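November, night shift, 4.40 a.m.

Too wound up to sleep when I get home, so I'm writing this in the crib room with my boots off. We got the crude unit back up! Twelve days down, and at ten past two the heater lit on the first go and stayed lit. I've been at Relwood long enough to have seen three restarts and this was easily the smoothest (the last one I spent mostly under a leaking flange, swearing).

Trinidad Yáñez was running the board and she was brilliant. She brought the feed up so gently that you could hardly see the steps on the trend, and she talked the whole way through it, so the new starters knew what she was watching for. I want to learn to do it like that. She reckons I should put my name down for board training in the new year and I think I will.

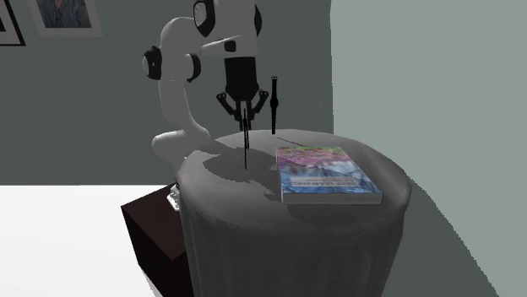
My bit was outside, walking the line from the desalter to the column with a torch and a radio. Valve 121 was stiff again - it always is, and I've written it up again - but everything else moved the way it should. I love that hour when the pipes start ticking and groaning as the heat gets into them, and you can hear the whole place come alive around you. Cold as anything up on the platform, mind you, and I'd left my good gloves in the ute.

The Borow tankers can start loading again once the lab is happy with the samples. Bùi from the lab came down in person for the first lot and wouldn't give away a thing, just grinned and went off with her bottles. We should be at 100 per cent by the weekend if the overhead pressure behaves itself.

Must remember: ring Buletti about the pump seals, return the spare radio, buy milk. Handover's at six, then home, toast and bed. Back on at 9 tonight and I'm looking forward to it.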